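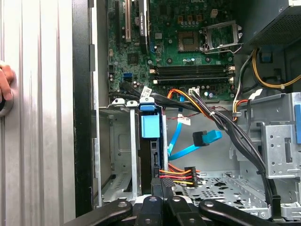 Support > Planning and Purchasing > Tickets > Hirkholm cell, second station

Print this ticket | E-mail this ticket

Last updated: July

Subject: What do we need to budget for before we order a second arm?
Opened by: Carleen Ashby, Brakemstead workshop
Status: Open, waiting on quote

Original request

Hello, and thank you again for all the help in the spring! We're putting together next year's equipment request and I'd like to get it right the first time. We have the one Hirkholm cell working on desktop towers, and we'd like to add a second one beside it. My first draft had one line on it, the arm, and my manager very kindly handed it back and asked where everything else was. So I'm hoping you can look over what we have and tell me what I've left out. I would much sooner ask for the full amount now than go back in October with my hat in my hand.

Reply from Nokuvus support, 9:40 a.m.

Hi Carleen, good to hear from you, and your manager has a point (sorry!). The arm is the easy part to price. Could you tell us how the bench is laid out, what the arm has to reach, and whether the parts always come to it in the same spot? Please mention anything you made in-house too. Those pieces get forgotten in nearly every request we see.

Reply from Carleen, 11:15 a.m.

Happy to. The tower goes down on its side on the slotted aluminum table with the side panel off, and the tray sits to the left of it with the processor and the memory in their own pockets. The tray is 3D-printed and we made it ourselves, so it never had a purchase order, and sure enough it wasn't in my draft. We went through 4 versions before we liked one – I had completely forgotten that until I found the old ones in a drawer. The drive cage is over on the right side of the case, so the arm needs room to get to both ends.
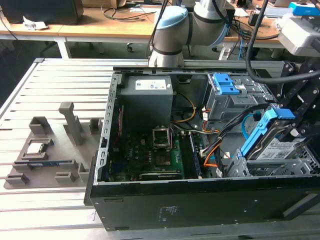
Reply from Nokuvus support, 1:30 p.m.

Thank you, that helps a great deal. I'd put these on the request as separate lines, so that if something gets trimmed you can see what you're losing:

1. Arm and controller. Same model as the first, please, so your programs carry over with only small changes.
2. Gripper, plus two spare sets of fingers. Drive caddies and cable plugs are hard on fingers.
3. Wrist camera and the fixed camera, with their mounts and cables.
4. Slotted table. Check the floor space first, and leave yourself enough width to walk a tower in from the side.
5. Fixture trays. Put down five, and price your own hours for printing and fitting them.
6. Practice towers. Boards with bent socket pins can't go back to customers, so buy a few you don't mind losing.

Delivery on the arm is running some seven weeks at the moment, and the table is quicker.

Reply from Carleen, 3:05 p.m.

This is wonderful, thank you. I hadn't thought of practice towers at all, and I'm a little embarrassed about the cables. One more thing before you quote: our sister shop at Halliday may want the same setup. Would you price the trays and fingers for both sites together? I'll hold my draft open until I hear from you.

Next action: Nokuvus to send one quote for Brakemstead and one combined quote with Halliday.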